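Robot arm joins the mug bench at Sial, and the old hands are teaching it
2/15/23
Staff at the Sial homeware workshop in Cusosside have had a new workmate since the start of the month, and by most accounts they are getting used to each other.
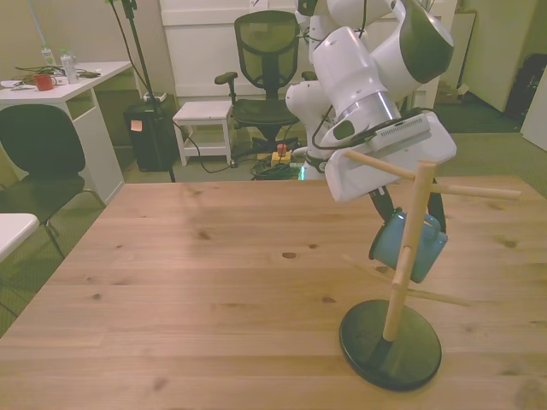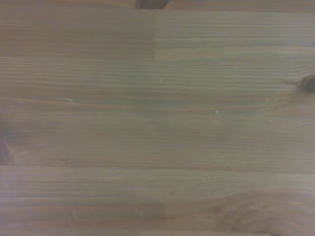

The arm at the mug stand, and a close view of wood grain.

Glenys Fairclough

If you have ever bought a boxed set of mugs with a stand to hang them on, there is a fair chance that somebody stood at a table and tried those mugs on those pegs before the lid went down. At Sial that somebody has for many years been Annatjie Motaung or one of her colleagues on the packing side, and on a busy day before the holidays they could get through up to 800 mugs between them, lifting each one on, giving it a little wiggle, and lifting it off again. It is gentle work, but it is hard on the wrists, and two of the team have had to move to other jobs because of it.

So the firm, which moved over from Vernotley when it needed more room, has begun trying out a robot arm for the hanging and unhanging. The project goes by the name of Drirano, and Milovan Gashi, who looks after it, was kind enough to give me most of a morning and a very strong coffee.

Getting a mug handle over a peg is a fiddlier business than I had supposed. The pegs point every which way, the handles are all a bit different, and a person does the whole thing by feel without giving it a thought. The arm has to be shown, over and over, and the people doing the showing are the packers themselves. They have recorded 277 runs so far, and Gashi would like to have 4000 before he lets the arm anywhere near a customer's order.

"I was cross when I first heard, I don't mind telling you," said Motaung. "I thought, well, there goes my job. But then they asked me how I hold the mug, and why I turn it the way I do, and I'd never been asked that in my life."

She now spends three mornings a week on the training and the rest of her time checking glazes, a job she says she had her eye on anyway. Her hours and pay are the same as before. Mahsa Kermani, who speaks for the packing staff, is glad of that but wants it written down for everyone, including the part-timers, and she has asked for a meeting before the end of February.

Uzma Sial, who runs the firm, told me she is happy to hold one. She said no packing jobs will go this year, and that she would sooner hear the worries now than later on.

The trial carries on into the spring.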